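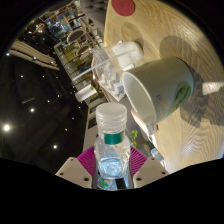
Botella pequeña con tapón de rosca, vaso transparente con pajita y taza grande.

Quiénes somos

En Tedeo enseñamos a la gente a recoger. Dicho así suena a poco, y durante los dos primeros años nuestras familias respectivas se encargaron de recordárnoslo en cada comida. Luego empezaron a llamarnos las oficinas, que es donde se acumula la mayor parte de los vasos a medias del mundo civilizado, y las comidas se volvieron más llevaderas.

Somos una escuela pequeña. Damos cursos de orden y limpieza cotidiana a comedores de empresa, residencias de estudiantes, salas de espera y, de vez en cuando, a algún matrimonio que ha decidido dejar de discutir por la encimera. No vendemos cajas ni etiquetas. Tampoco pedimos que nadie dé las gracias a sus calcetines antes de tirarlos, aunque si alguien quiere hacerlo en su casa, adelante.

Cómo empezó

Janaína Lacerda llevaba la cocina de una residencia universitaria y Osvaldo Marinho era el encargado de mantenimiento del mismo edificio. Se conocieron por un desagüe. En el desagüe había una pajita, el aro de un tapón y una cucharilla de café que los dos habían dado por perdida desde noviembre. Mientras lo desmontaban hablaron de por qué gente perfectamente capaz de aprobar termodinámica no vacía un vaso antes de dejarlo en el fregadero, y les quedó la sospecha de que a esa gente no se lo habían explicado jamás.

El primer taller fue en el comedor de la residencia, con 11 asistentes, la mayoría atraídos por el bizcocho. Duró el doble de lo previsto. Hubo una discusión bastante agria sobre si los posos del café van al fregadero o a la basura (a la basura), y al final dos personas se quedaron a fregar sin que se lo pidiéramos. Lo consideramos un éxito y seguimos considerándolo así, a falta de mejor marketing.

Después vino Hurholm, el local donde estamos ahora. Es un antiguo taller de encuadernación con techos altos y una acústica pésima. Lo reformamos con nuestras manos y se nota, sobre todo en la puerta del almacén.

Qué se aprende

El curso básico gira en torno a lo que se bebe. Podríamos haber empezado por los armarios, que lucen más en las fotos, pero el desorden de una mesa suele comenzar por un recipiente que alguien ha dejado «un momento». Trabajamos con botellas, vasos y tazas de los que hay en cualquier oficina, y los ejercicios son siempre los mismos: vaciar, separar, enjuagar, colocar. El orden importa. Quien enjuaga antes de vaciar lo descubre en la manga.

Dedicamos una sesión entera a las pajitas. Nos han dicho que es excesivo. La gente sale de ella con otra cara.

También hablamos del tapón. ¿Se tira puesto o suelto? Depende del municipio, y por eso antes de cada curso fuera de casa llamamos al servicio de recogida local y preguntamos. Alguna vez nos han respondido dos cosas distintas en la misma llamada. En esos casos damos las dos y dejamos que el grupo vote.

El curso avanzado se llama «La taza de otro». Trata de lo que ocurre en una cocina compartida cuando aparece una taza de la que no se sabe nada: cuánto se espera, dónde se aparta, quién la lava. Parece un asunto de fontanería y termina siendo derecho internacional. Gilmar Godoy, que lo imparte, trabajó media vida como mediador laboral y asegura que aquello era más tranquilo.

Hay un tercer curso, el de mudanzas de oficina, que solo damos por encargo. Enseñamos a vaciar una cocina de empresa en una mañana sin que se pierda la cafetera y sin que viajen al edificio nuevo cuatro botes de especias caducados. Lo segundo cuesta más.

El equipo

Janaína dirige la escuela y da el curso básico. Escribe los programas a lápiz y los corrige hasta que no se entienden, momento en el que los pasa a limpio.

Osvaldo lleva el local, los materiales y todo lo que gotea.

Gilmar, ya presentado, se ocupa además de las empresas. Si habéis pedido presupuesto y os ha llamado alguien con voz de estar dándoos la razón, era él.

Tâm Trịnh se incorporó como alumna y al terminar el curso reorganizó nuestro almacén durante una pausa. La contratamos esa misma semana, en parte por admiración y en parte porque era la única que sabía dónde estaban las cosas. Prepara las mesas de prácticas y da las clases de separación de envases.

Tumaini Kariuki hace las visitas previas. Va a la cocina del cliente, mira, abre el armario de debajo del fregadero y vuelve con un informe de una página. Los informes son confidenciales. Algunos los hemos leído en voz alta, sin nombres.

Dónde hemos trabajado

La residencia de Hiltham nos contrató para una sola tarde y lleva repitiendo cada curso. Allí hay una cocina para 40 estudiantes y un único escurridor, dato que no venía en el encargo. En Šimko, una empresa de rodamientos, formamos a los tres turnos del comedor; el de noche resultó ser el más ordenado, y los otros dos siguen sin aceptarlo.

En total han pasado por las aulas más de 116 alumnos. No sabemos cuántos recogen la mesa hoy en día. Hicimos una encuesta y todos contestaron que sí, de modo que la descartamos.

Lo que no hacemos

No limpiamos por vosotros. Nos lo preguntan a menudo, casi siempre el último día y con cierta esperanza. Tampoco instalamos cámaras en las cocinas para averiguar quién ha sido, ni redactamos carteles con mayúsculas y signos de exclamación. Osvaldo guarda una carpeta con los que hemos ido retirando de las neveras ajenas, y la enseña a quien la pide. El mejor está escrito en verso.

Los cursos para adolescentes los damos solo si el grupo ha elegido venir. Lo intentamos una vez de la otra manera.

Visitas y contacto

Se puede venir a ver Hurholm y asistir de oyente a una clase del curso básico, avisando antes por el formulario. Los oyentes no pagan, pero friegan. Hay café, y la taza se devuelve a su sitio, que es el estante de la izquierda según se entra.

Los presupuestos para empresas los contestamos en 2 días laborables. Indicad cuántas personas usan la cocina, si hay lavavajillas y si el lavavajillas funciona.

Página revisada el 24 mar 2022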